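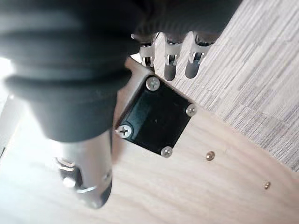 The hard part is the last turn of the screw, according to one visitor who stayed at the bench through most of the Flonholm open day in June. A hand knows when to stop, he told the engineer running the demonstration, and he wanted to know how a machine would.

By staff writer
June

Print this page | E-mail this page

The engineer had heard the question before. "It feels the load go up, same as you do," she said. "We set a limit and it backs off. Setting the limit took us 2 months."

Flonholm builds fittings for furniture makers. It let 200 people through the shop between morning and late afternoon, in groups of 20. The bench work on wooden panels drew the longest questions.

She said wood is less predictable than metal. "Two boards from the same stack won't behave the same — one is dry, the other isn't. You can't give it one number and go home."

The shop's trial log stood at 586 runs that morning. She would not say how many had gone well. "Ask me after the Skarus order," she said. "We're still changing things."

Asked about jobs, she said the people who used to do the fitting now set up the work and check it. Two of them were answering questions at the next bench.

Another open day is planned at the Panura site. No month has been set.

Contact: Flonholm visitor desk
Copyright Flonholm. All rights reserved.
Back to top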